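Print this page
E-mail this page

Laundry and folding room - monthly check with comments
Cludeck House, ground floor. September round. Checked by Ileana Enache, comments added by Radu Munteanu.

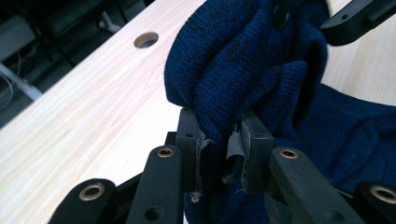 Marks used: OK, ACTION (to be put right before the next round), STOP (do not use until cleared). Anything left blank was not looked at this time.

1. Floor and way in

1.1 Door opens fully and stays open on its catch - OK
1.2 Floor dry and free of lint - ACTION
Comment: Lint along the skirting behind the dryers again. Sweep on Saturday with the machines pulled forward.
1.3 Route to the fire door clear - OK
Comment: Was blocked by two trolleys last month. Clear at 7.30 in the morning and again after lunch.
1.4 Mats flat, no curled corners - OK

2. Washing machines

2.1 Hoses and joints, no drips - OK
2.2 Door seals clean and not split - ACTION
Comment: Seal on machine 2 has a small split at the bottom. Not leaking yet. Part ordered from Arano, Horațiu Olteanu to fit it.
2.3 Detergent drawers rinsed - OK
2.4 Wool programme set to cold, low spin - OK
Comment: Somebody had moved machine 1 to a warmer setting. Put back. Please leave the card taped by the dial where it is.

3. Dryers

3.1 Lint filters emptied - ACTION
Comment: Dryer 3 filter was full. It has to be emptied after every load, including the last one of the day. This is the third round running, so I have raised it with Padmavathi.
3.2 Vent hose connected, not crushed - OK
3.3 Vent outlet outside clear - OK
3.4 No knitwear in the dryers - OK
Comment: None found. Wool and wool mix go flat on the rack, whatever the owner says about it being fine at home.

4. Electrical

4.1 Plugs and leads undamaged - OK
4.2 Iron flex, no fraying - STOP
Comment: Outer cover is worn through where the flex enters the handle of the older iron. Taken out of use, labelled and locked in the office. Do not tape it up.
4.3 Sockets away from the sink not overloaded - OK
4.4 Test label in date on the steam press - OK, asset no. 639

5. Folding table and knitwear

5.1 Table steady, edges smooth - OK
Comment: There was a rough place on the near edge that pulled threads. Sanded by Horațiu and no catching now when a sleeve is drawn across it.
5.2 Surface wiped before dark items - OK
5.3 Knitwear handled properly - OK, with remarks
Comment: The navy jumper is a fine knit, and pale fibres show up on that colour straight away. Lift a jumper by a good thick fold of the body, never by one cuff or the neckband. Spread it out before folding, smooth the creases towards the hem, then sleeves in and fold up from the bottom. Shake towels at the other end of the room - most of our fluff comes from them.
5.4 Pins, badges and pocket contents removed - OK
Comment: Tin for found items is nearly full. Ileana to take it to reception.
5.5 Knitwear stored flat, not hung - OK

6. Shelves and lifting

6.1 Shelves fixed to the wall - OK
6.2 Nothing heavy above shoulder height - ACTION
Comment: Two boxes of powder on the top shelf. Bring them down to the bottom one. The Ulex trays can go up there instead, they weigh next to nothing.
6.3 Step stool sound, rubber feet in place - OK
6.4 Laundry bags not overfilled - OK

7. Cleaning products

7.1 All bottles labelled - OK
7.2 Cupboard locked - OK
Comment: Key now kept at the office and signed for.
7.3 Gloves available in two sizes - ACTION
Comment: Large only. Emiliano Salcedo to add medium to the next order, box of 300.
7.4 Eyewash in date - OK

Actions carried over

Sweep behind dryers - Radu, Saturday
Seal on machine 2 - Horațiu, when the part arrives
Dryer 3 filter - Padmavathi Kurian to speak to the evening shift
Old iron - Ileana to get a price for a replacement, repair not worth it
Powder boxes moved down - done while I was writing this up
Medium gloves - Emiliano

Late comment from Padmavathi: evening shift spoken to. They asked for a hook beside dryer 3 so the filter brush stays there and doesn't wander off to the sink. I have said yes. Horațiu has a spare hook and will put it up when he does the seal.

Keep this sheet in the blue folder, with last month's behind it. Queries to the office, extension 47.

Print this page
E-mail this page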